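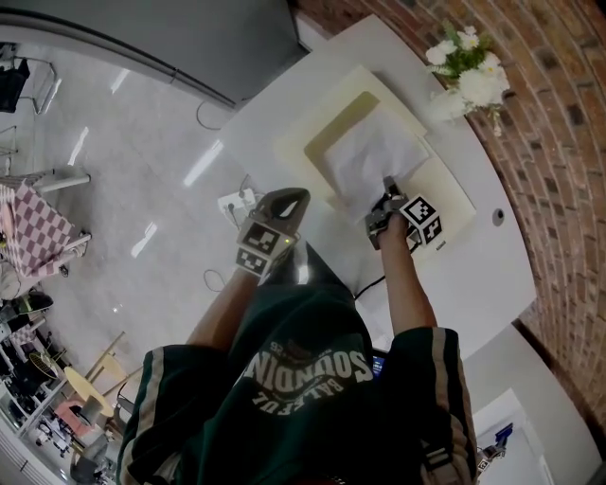
Jailson Fagundes

1/ A few people asked how I got on with moving my mum's landline over to a digital line, so I'm putting it in one thread. Most of it is dull. It might save someone a phone call.

2/ Background: she is on the edge of Bimberg, at the end of a lane, with a copper line that has been there longer than I have. The letter said the old service would stop and she would need to plug her phone into a router. She has never owned a router.

3/ The letter gave 28th May as the changeover date. It came in March. I rang the same week, which I'd recommend, as by April the queue was 585 people long. I know that because the recorded voice reads the number out to you.

4/ First question to ask your provider: will the number stay the same? Ours did. The chap on the phone said it would, then a second letter said it might not, then a third letter said it would. Get it in an email.

5/ Second question: what happens in a power cut? An old corded phone takes its power from the exchange, so it carries on working. A digital line needs the router on, and the router needs the mains.

6/ If the person has no mobile signal at home, or has a health condition, you can ask for a battery backup. Mum gets one bar if she stands on the landing. They put her down for one and it arrived separately, eight days after the router.

7/ The backup they sent is a Skodero. It says one hour. I turned the mains off and timed it with the phone connected and one short call made. Got one hour and 12 minutes.

8/ One hour isn't much. The lane lost power for most of an afternoon in the winter. So I bought a bigger one as well, made by Flilport, which has run the router for a little over six hours so far. It is heavy and it hums slightly. Mum says she can't hear it.

9/ Third question, and the one I nearly missed: does anything else use the phone line? Walk round the house and look at every phone socket. Mum had three. One had the phone in it, one was painted over, and one was behind the dresser with her pendant alarm plugged into it.

10/ Ring the alarm company yourself. Don't assume the phone provider has told them. Mum's is with Muriithi and their line was answered in under five minutes, both times I tried. They said her base unit was too old for a digital line and sent a new one with a SIM in it.

11/ The new unit cost nothing as she was already paying the monthly fee. It went next to the window upstairs as the SIM needs signal too. We pressed the pendant in the kitchen, the bathroom and by the back gate. All fine. By the shed it did not connect, so we've told her to keep the mobile on her when she's out there.

12/ The router. It wants to go where the line comes in, and in Mum's house that is the front hall, where there was one double socket with a lamp and the hoover in it. The hoover has moved to the cupboard under the stairs and there have been complaints.

13/ You unplug the phone from the wall and plug it into the back of the router. There is usually a little plastic cover over the hole. I spent 20 minutes looking for an adaptor before I found the cover.

14/ Her old corded phone works. The cordless one in the bedroom works too, as its base talks to the handset without a wire. The one thing that didn't was the extension in the back room — that was wired off the old socket and is now dead. You can get it rewired. We didn't bother.

15/ Changeover day itself: dial tone gone at breakfast, back by eleven. I rang her from my mobile and she rang me back. Then we tested the pendant again.

16/ Call quality is a bit clearer. There's a short delay when she picks up, so she says hello twice. Her sister thinks it's a scam call every time and has hung up on her.

17/ Cost so far: the big battery, one extension lead and some 1000 words of notes in the back of my diary. The monthly bill is the same as before. Check that on the first bill, as ours had a router delivery charge on it that they took off when I asked.

18/ Someone asked whether you can refuse. As far as I could find out you can put it off for a while if you have an alarm and it hasn't been sorted, and they should note that on the account. Ask them to read the note back to you.

19/ Still to do: label the plugs in the hall so nobody turns the router off to use the hoover. I'll add to this if anything stops working.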